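First dance song that isn't a slow one?
Posted Sunday, January 8, 2023 by omora_bride
Last updated: November

We can't slow dance AT ALL and we've got 80 guests watching! Any upbeat ideas?

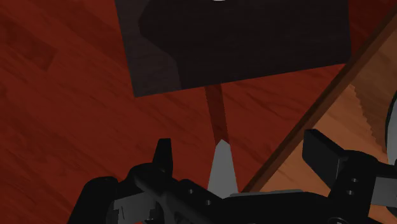 Our DJ says keep it under 2 minutes, and I love that!

Ľudovít Sýkora
Go swing! We did 29 seconds of slow stuff, then boom, fast song, and everybody ran in (my aunt too!).
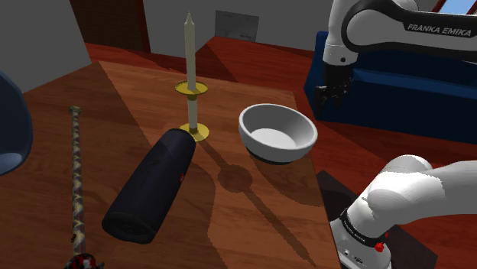
Jarmila Šimko
Wedding DJ, Drumholm

Oh, fun! Pick a song you already sing in the car, and ask for a fade-out.

20 comments | 2 shares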